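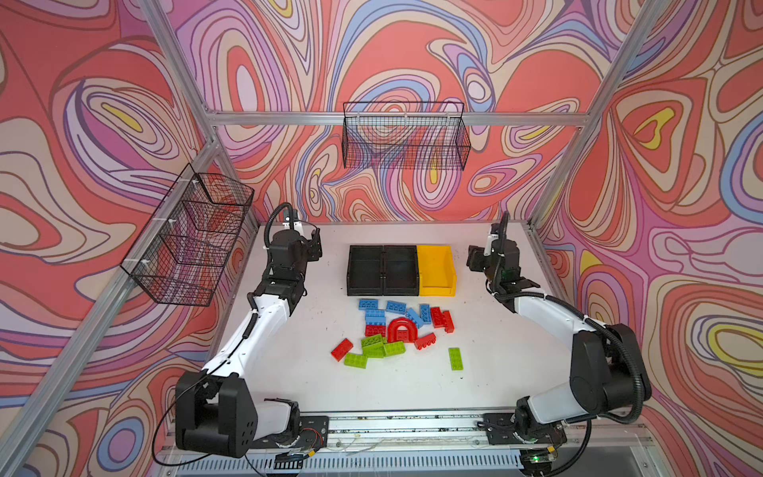 kestrel_lab replied that the comparison should not rest on total sorting time alone, as the controllers were not given the same speed limit.

Posted in April by bench_coordinator
Forum: Grippers and Controllers

The point is accepted. The test was a brick sort into bins with two-finger grippers on both arms. The Vevico controller completed 116 picks without an operator stop. The Wedari controller completed 100 and required 2 stops, both during moves toward the back corners. Each session was preceded by 12 practice picks, which were excluded. The Wedari unit was run at its default speed limit, and that limit is the lower of the two.

pallet_nine
I would ask that the arch pieces be reported separately. A two-finger gripper has few good approaches to an arch, and one bad grasp can cost more time than several plain bricks.

bench_coordinator
They were logged separately. Most failed grasps on either controller involved an arch or a brick lying against its neighbor. The table will be revised to show this.

Gunawardena_Support
Please confirm the cable routing before attributing the stops to the controller. A sheath that loops over the gripper can pull on the wrist when the forearm is extended, and our units report this as a force fault.

kestrel_lab
I do not agree that the cable is the likely cause. The routing was identical in both sessions, and the Vevico controller reported no fault. The default force threshold on the Wedari unit is the first setting I would examine.

pallet_nine
Identical routing does not rule it out. A stricter threshold and a tight cable would produce the same log.

bench_coordinator
Both settings will be tested. The Wedari session will be repeated with matched speed limits, first at the default threshold and then at the higher one. The cables will remain as they are until those sessions are complete. Members who wish to have the Kornby fingertips included should reply before the repeat session begins.

kestrel_lab
Please include them, in a separate table.

Recent topics
Kornby fingertips: wear after extended use
Wedari force threshold settings
Mounting two arms on a shared front rail
Choosing bin depth for two-finger grippers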